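8 Jul 2018, Fultholm, mezzanine table

Siltell time alignment, second sitting. I want to get this down before I forget which change did what, because I touched far too many things at once last time and spent half of May untangling it (sorry again to everyone who had to read that branch).

Where we stand: the marker tracker gives us a pose for each gripper, the wide cameras give us the fingers, and Siltell has to agree with itself about when "now" is. Bottle stays on the table as our fixed thing to look at. Views from the round table:
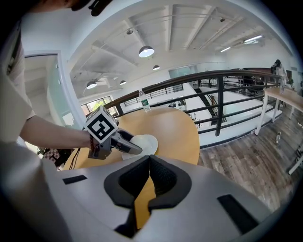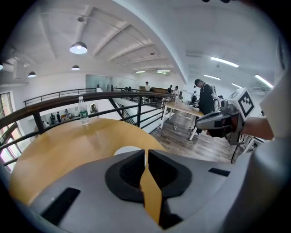
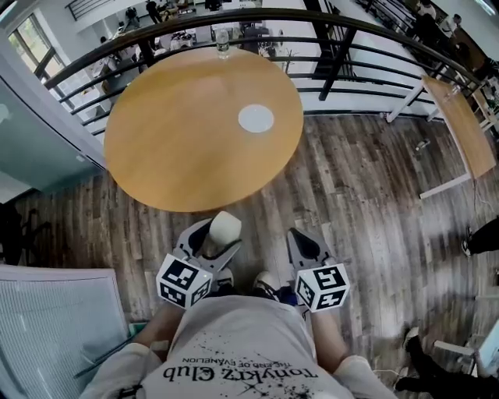
I had been blaming the image timestamps for the wobble in the relative pose, and I was so sure of it that I wrote a whole smoothing pass last week, which I have now happily thrown away. Flenis, reading the log over my shoulder, wondered whether the two pose streams were even being resampled against the same clock, and would I please plot the raw offsets before filtering anything else. A very fair point! So I plotted them. The left stream was being stamped on arrival and the right one on capture, and that had been the case ever since I merged the Pavlović driver, bless it.

Both are stamped on capture now. Config has the resample rate at 60 and the pose buffer at 500 entries. Replaying the old session through the new path kept 493 of those 500, and the 7 that went missing are all at the very start, before the buffer has anything to interpolate from. I can live with that, though I'd like the loader to say so out loud instead of quietly dropping them.

Still bothering me: when a cube turns so that one face is nearly edge-on, the solver flips between 2 poses and the planner downstream takes whichever it is handed. I'm inclined to keep the previous pose as a prior and reject the jump, but the threshold is a guess so far and I'd be glad of a second opinion.

To do: loader warning, flip test on the replay, put the stamp source in the session header, delete my smoothing branch before I get sentimental about it.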